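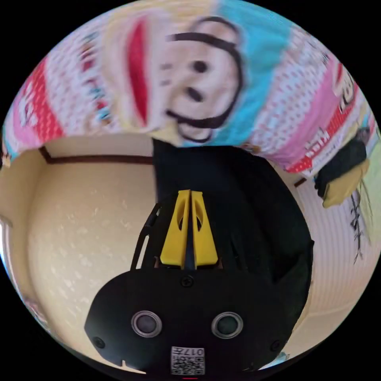
Fig. 1. Hand-held gripper with yellow fingers, wide-angle view, printed fabric task.

Category: Project Updates / Manipulation
Reading time: 4 min

Progress report: comparison of hand-held gripper configurations
Prepared by Jozefína Jurčo for the Doolan program office
May 5, 2025

1. Scope of this period

Work in this period covered the second stage of the gripper comparison funded under the Doolan equipment line. Two finger sets were tried on the same hand-held body: the slotted yellow fingers supplied by Plaltwood and the solid fingers molded in-house at Clurnley. The arm-mounted comparison on the Katley controller has started but is not complete and is reported only in outline.

The task set was limited to soft goods: blankets, cushion covers, towels and clothing. Rigid objects were handled in the first stage and are not repeated.

2. Equipment

The hand-held body is unchanged from the first stage. The yellow fingers are tapered plates with an elongated oval cutout near the middle of each, widening toward the base where they meet the black housing. The cutout lowers the stiffness of the plate and lets it deform around a fold. The solid fingers have the same outline without the cutout and take the same mount.

The wide-angle view is retained. It keeps both fingers in sight along with a large part of the room, at the cost of strong distortion toward the rim and black corners outside the image circle. Calibration is done per unit and filed against the number on the unit's code label. One calibration file was found to be assigned to the wrong unit after a finger change. The affected recordings were reprocessed and no data were lost.

3. Recording

The plan called for 3000 demonstrations across both finger sets. At the close of the period almost 2000 had been accepted, of which 1000 are with the slotted fingers. Rejected takes are kept separately with a reason code. The two main reasons are loss of tracking and an incomplete grasp at the start of a fold.

Tracking loss occurs mostly when a large textile fills the upper part of the view and moves together with the hand. Strongly printed fabric makes this worse. The tracker finds plenty of features on the print, treats them as fixed, and the pose estimate drifts. Plain walls on either side give it little to correct against. Masking the upper part of the view during tracking removed most of the drift on large blankets but introduced short dropouts on small items, where that part of the view holds useful background. The mask is now applied by item class.

Motion blur was also reviewed. Operators were asked to slow the lift phase, and exposure was shortened by one step. Blur is reduced in the newer takes but has not been eliminated indoors in the evening.

4. Finger comparison

Slotted fingers: better hold on thick folded edges, less slip when the fabric is pulled sideways. The tips splay slightly under a hard squeeze, and thin cotton can work its way into the cutout. When this happens the release is late and the take is usually rejected.

Solid fingers: cleaner release on thin fabric and a more repeatable closing position. Slip on quilted items is higher. Operators reported more hand fatigue, which agrees with the higher trigger force measured on the bench.

Neither set is preferred for the full task range. The current recommendation is to keep the slotted fingers for blankets and covers and to test a version with a narrower cutout before ordering in quantity.

5. Arm transfer

A policy trained on the slotted-finger data was run on the arm with the Katley controller. We completed 200 trials on a single folding task. Approach and first grasp transferred acceptably. The second grasp is weak — the arm arrives with a wrist angle the operators seldom used, and the fabric is pinched too close to the edge. Controller latency was measured before and after the run and did not change. Results will be reported once the solid-finger policy has been run under the same conditions.

6. Schedule and budget

Spending is in line with the plan. The bench force gauge was delivered late and moved the stiffness tests back by two weeks. A change request is attached for the narrow-cutout fingers, to be covered from the unspent travel line. The final comparison remains due in October.

Open items:
— remaining solid-finger demonstrations on quilted fabric
— solid-finger policy on the Katley controller
— written procedure for recalibration after a finger change

This site uses cookies to remember your settings and measure traffic. Accept all | Manage preferences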